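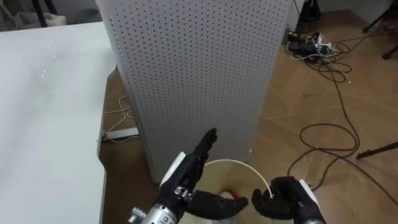
Balline Death Notices

A transcribed set of short death notices and funeral announcements from the Balline parish newsletter and two local papers, with structured fields added by hand. Current release: 5.

Contents

The set holds 1,233 notices. Of these, 582 have a matching burial register entry and carry a link to it in the field register_ref. The remainder have that field left empty. An empty register_ref means that no match was found, or that more than one was found and the match could not be settled. It should not be read as evidence of cremation or of burial elsewhere.

Each notice is one record. Where the same death was announced in more than one paper, each printing has its own record and the records share a value in death_id. Texts were not merged, even when the wording differs only in a comma.

Files

notices.csv – one row per notice, UTF-8, comma separated, all fields quoted
persons.csv – one row per person named in a notice, including relatives
places.csv – place names as printed, with the standard spelling used here
register_links.csv – the matches to the burial registers
CHANGES.txt – corrections by release

Fields in notices.csv

notice_id: integer, stable between releases. Withdrawn numbers are not used again.
death_id: integer, shared by notices for the same death.
source: one of newsletter, paper_a, paper_b.
issue_month: month and year of the issue. Exact issue days were dropped in release 3, as the bound volumes of paper_b are missing many front pages.
text: the full notice as printed, line breaks replaced by a single space.
age_stated: integer, or empty. "In his 80th year" is entered as 79.
service_type: funeral, memorial, graveside, private, none, unknown.
service_time: 24-hour clock, or empty.
donations: yes or no. Yes if the notice asks for gifts in place of flowers, or as well as flowers.
register_ref: see Contents.
quality: a, b or c. See below.

Transcription

Notices were typed from scans of the bound volumes. The first pass used the Travari transcription tool, which shows the scan above an entry box and stores each saved version. The second pass was a full read against the scan by a different person. Disagreements went to a third reader, whose reading stands.

Spelling is kept as printed, including plain errors. Where a name is misspelt in the notice and the correct form is known from the register, the correct form appears in persons.csv under name_standard. Abbreviations are not expanded. Nicknames in brackets or quotation marks are kept in the text and also entered under name_other.

Quality grades are as follows. Grade a means that every character was legible. Grade b means that up to three words were doubtful, and these are marked with a question mark in square brackets directly after the word. Grade c means that part of the notice is lost. Most grade c records come from the Hakell pages of paper_b, where the binding hides the inner column.

Privacy

Notices often name living relatives. In the public release, persons.csv leaves out anyone described as surviving the deceased, and their names are replaced in the text field by [relative]. Street addresses of family homes are replaced by [address]. Names of churches, halls and funeral directors are kept.

A version with full names is held by the archive and may be read on site. Requests from family members to correct or withdraw a notice are handled before other work. Withdrawn records are removed from all files and listed by number only in CHANGES.txt.

Known problems

The newsletter did not appear in August in most years, so deaths in late July and early August are thin in that source. They should be counted from the two papers.

The surname Rüegg was printed as Ruegg, Rüeg and Rueegg, sometimes within one notice. All forms are kept in the text. Searches should use name_standard.

Eleven o'clock services are sometimes printed without "a.m.". They are entered as 11:00.

Notices longer than 3,000 characters were cut at that length in releases 1 and 2. The full text was restored in release 3. Anyone holding an older copy should replace it.

Service_type is weak for the earliest volumes, where "service" alone may mean a funeral or a memorial. Such cases are entered as unknown.

Use

The set may be used for local history, family research and language study. It is not suited to working out death rates for the parish – many deaths were never announced, and payment for notices in the papers kept poorer families out. Please cite the release number, as counts change between releases.

Corrections should give the notice_id, the field, the present value and the proposed value. A copy or photograph of the printed notice helps if the scan is grade b or c.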